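UKCOMBE, April - Workshop press notice
By the Badiseo project desk

The Badiseo bench, a two-arm tool-sorting station built by members of the Ukcombe shared workshop, is now open for use by other makers. Drawings, parts lists and control code for the first full version have been released with it, and groups with access to a drill press, a chop saw and a modest amount of bench space should be able to build their own.

Work on Badiseo began as a way of dealing with hand tools left out at the end of the evening session. The first version used a single fixed arm and could reach less than half of its table. The present version carries its arms on an aluminium rail, which lets the builder choose where each one stands and move it later without drilling new holes. Cable runs are kept beside the rail so that the table stays clear.

Each arm has a small camera at the wrist, looking out past the gripper fingers. All views used by the control software come from these cameras, and there is no overhead camera. The builders tried one in the second version and removed it, as the arms hid the tool from it at the moment of closing. The wrist view keeps both fingertips in sight during the whole approach, and the software works out the remaining distance from their position against the table.

The table has a dark, marble-patterned surface. Yellow open-fronted storage bins serve as the drop point. The standard test piece is a small screwdriver with a clear plastic handle, chosen by the group after early trials with coloured handles gave results that were too easy to be of use.

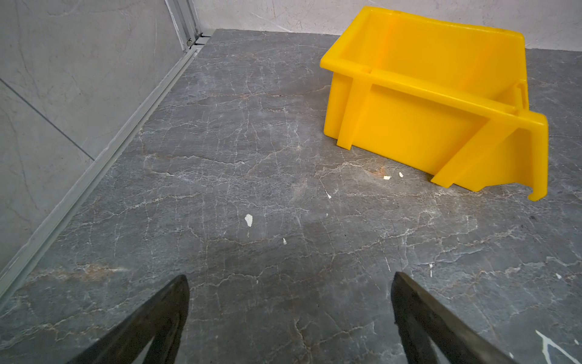

Wrist camera views on the Badiseo bench, with the gripper fingers at the bottom of each.
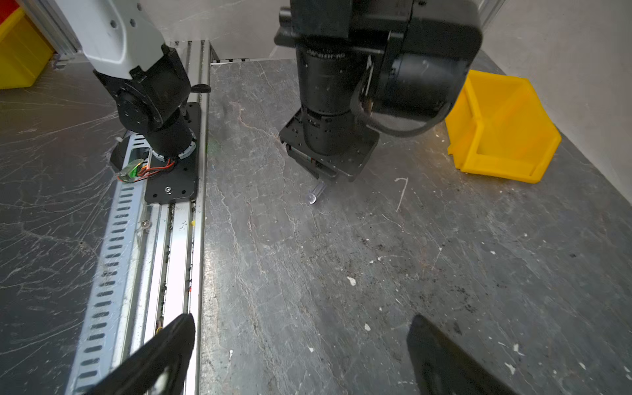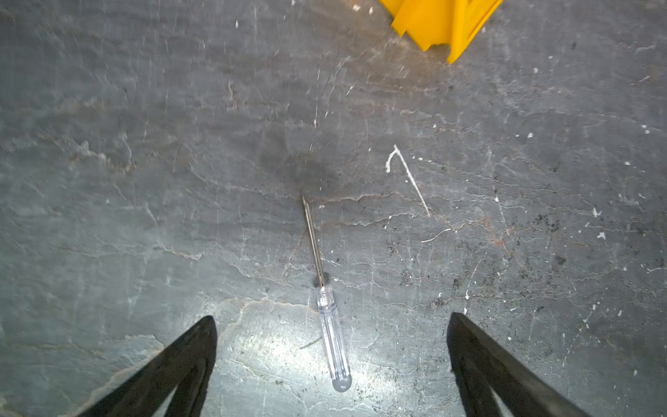 Clear plastic remains the hardest material for the system. Light passing through a handle changes its outline as the arm moves, and a veined background adds edges that belong to no object. The control code therefore looks for the steel shaft first and places the handle by working back along it. Where no shaft can be found, the arm stops and waits for the operator to press a key.

The code was trained on 3,083 recorded attempts made at Ukcombe over the winter. Of these, 1,643 were guided by hand from start to finish, and the rest were run by the software with an operator ready to stop the arm. Attempts that ended in a dropped tool were kept in the set and marked as such. The records take up more room than the workshop can host, so they will be supplied on request to groups that send a drive.

Finger design went through several rounds. The earliest fingers were flat and parallel and tended to push thin shafts along the table before closing. The released pattern tapers towards the tip, and the two fingers can open wide enough to pass either side of a handle. They are fixed from the back with two screws and can be changed without taking the wrist apart. Builders who expect to handle heavier tools should print the thicker version, listed separately in the drawings.

The parts list runs to 158 items, counting fasteners by type. Motor controllers are the Gulomach pattern, a board developed by an earlier project at the same workshop and already in use on its small lathe. The scheduling software, which decides which arm moves first when both could reach the same tool, is named Srisuk and can be run on its own with other hardware. It needs a wired link to both arms - wireless control was tested and dropped because of uneven delay.

Before release, the bench completed a 48-hour run with stops only for refilling the table. Two faults were logged, a slipped cable clamp and a controller that lost its zero position after a restart. Both have been corrected in the published files. Builders working from earlier drafts should replace the start-up script and check the zero position of each joint by hand before applying power to the grippers.

The bench can be booked by members of other workshops for evening sessions from May. Visitors may bring their own tools for sorting, provided that blades are covered. Requests for the drawings, the recorded attempts or a place at a session should be sent to the Badiseo project desk at the Ukcombe shared workshop, marked with the version of the files already held, if any.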